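In Defense of the Small Vape Shop and the Plain Tobacco Flavor

I have been meaning to write this since September, when the shop on the corner near my place cut its tobacco shelf down to 2 bottles. Two! I stood there like somebody who has come home and found the couch gone. The young man at the counter was very kind about it, and he offered me something with a cartoon pineapple on it, and I thanked him and went home and grumbled at my wife for most of the evening.

Now, I am not against fruit. I want to say that up front, because the last time I complained in public about sweet e-liquid I got a long letter from Idun Lunde, who mixes her own at home and thinks I am a fossil. She may be right. I have had a peach and cream from Brirholm that I would happily finish to the last drop, and there is a lime one by the same people that I keep for hot afternoons. But somewhere along the way the whole business decided that a grown adult who gave up cigarettes wants to taste candy from eight in the morning until bedtime, and I just don't think that is so.

I smoked for 21 years. What I was looking for when I put the last pack down was something dull. I wanted a flavor that would sit quietly in the background while I drank my coffee and read the mail, and that wouldn't wear out its welcome by noon. A good plain tobacco does that. It tastes a bit of hay, a bit of nuts, maybe a touch of caramel if the maker was feeling generous (and please, only a touch). You stop noticing it, and for an everyday liquid I can't think of higher praise.

The sweet stuff has a practical side that people in the shops are slow to bring up, too. Sweetener gunks up coils. I can get a good long run out of a coil on an unsweetened tobacco, and with the heavy dessert flavors I am changing it before the bottle is half gone. Vidar Vik, who sold me my first proper kit, used to tell every new customer this before they paid, and he lost a few sales of the fancy bottles by it. He also had people coming back to him for years. I wish more shops did their sums that way. 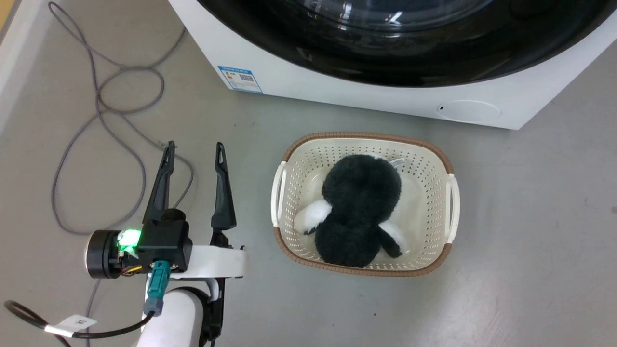 Which brings me to the other half of my complaint, the big online stores. I went through one the other night, Ametepe, with a cup of tea and every intention of giving it a fair chance. There were 164 liquids listed under fruit and dessert before I gave up scrolling and went looking for the tobacco page. It existed, I'll grant them that. Half of it was custard with the word "tobacco" on the label, and the descriptions all read as if one tired person had written the lot in a single sitting. Bold. Smooth. Satisfying. Well, which is it? Is it dry? Does it lean toward pipe or cigar? Does it need a week in a dark cupboard before it comes around? Those are the things I want to know, and I would trade every exclamation point on the page for one plain sentence from someone who had tried it.

A small shop can give you that sentence. Ingegerd Dahlgren ran one with a row of little testers along the counter, and if you said you wanted something dry she'd frown at you for a moment and then go straight to the right bottle. She steered me to the Delton blend I have used ever since, and steered me away from a Melton I was about to buy purely on account of the handsome label. (I bought it later out of stubbornness. She had been right, it tasted like a scented candle.) You can't get that from a row of stars under a product photo, however many people have clicked on them.

I know the answer to all this is money. Fruit sells, and a shop has rent to pay, and shelf space isn't free. I understand it. But I also think the regulars get undercounted. The person who buys a new wild flavor every month is exciting to have in the store, and I'm glad for them, but the person who buys the same brown bottle over and over for years is paying the electric bill. We don't leave reviews much. We don't post pictures of our clouds. We come in, say hello, hand over the money and go home, and I suppose from behind a counter that can look like nobody cares about tobacco anymore.

So I would ask the owners to keep a decent corner of the shelf for us. Five or six bottles would do it, with at least one that has no sweetener in it at all, and somebody on staff who has tried them. And I would ask my fellow dull customers to speak up a little. Tell the shop what you like, and order it through them if they'll do that for you, even if it costs a bit more than it does online. I did it myself last week, and the young man with the pineapple wrote my Delton down on a pad and said he would see about getting a few in. I'm going back on my way home to ask him how he got on.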